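3. Gathering the Demonstrations

3.1 Set-up and procedure

The desk-tidying examples used to train Ornunix were gathered on a two-armed station at the Karkthorpe laboratory. Operators guided both arms by hand controllers through each task from start to finish, and every joint position was stored together with the camera streams. The objects were ordinary office items, placed afresh before each attempt according to a printed list of layouts. 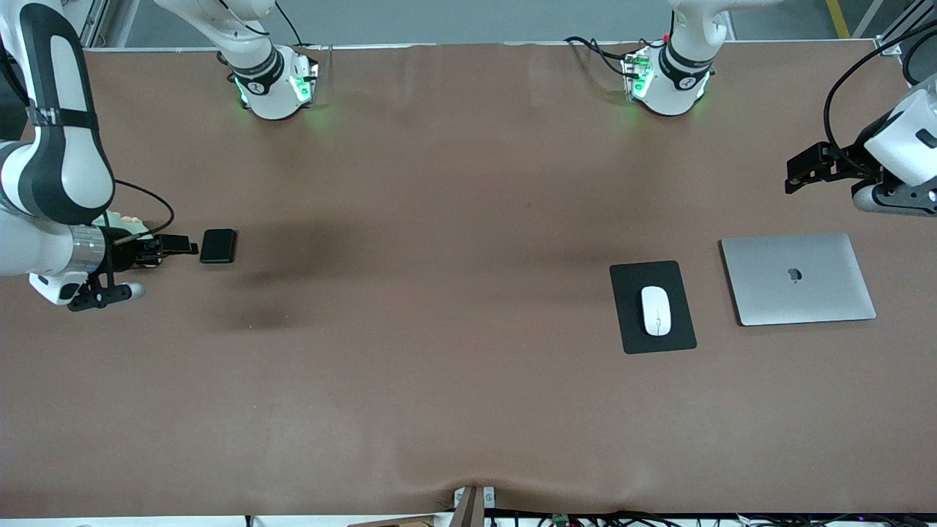 Karkthorpe, October 2021

Figure 1. The work table with both arms over it; a laptop, mouse pad and mouse are set out near the left arm.

In total, 365 attempts were recorded, of which 298 were kept. An attempt was dropped if an object left the table, if a camera stream was broken, or if the operator paused for longer than the limit set out in the Flenine protocol. Each stored attempt was cut or padded to 900 time steps. No attempt was dropped on the grounds of slowness alone, as the learner was expected to meet hesitant movements in use.

3.2 Wrist views 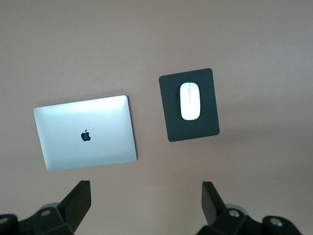

The learner receives the wrist streams as well as the fixed view, and the two are not treated alike. Fixed views were reduced in size before training, while wrist views were kept at full size, as small errors in finger position matter most close to the object. Glare was left uncorrected. On the closed laptop it turns part of the silver lid nearly white, and a learner trained only on evenly lit surfaces would be poorly prepared for such a view. A further 100 attempts, recorded under the Kuipers lighting plan, were set aside for testing and are not included in the totals given in Section 3.1.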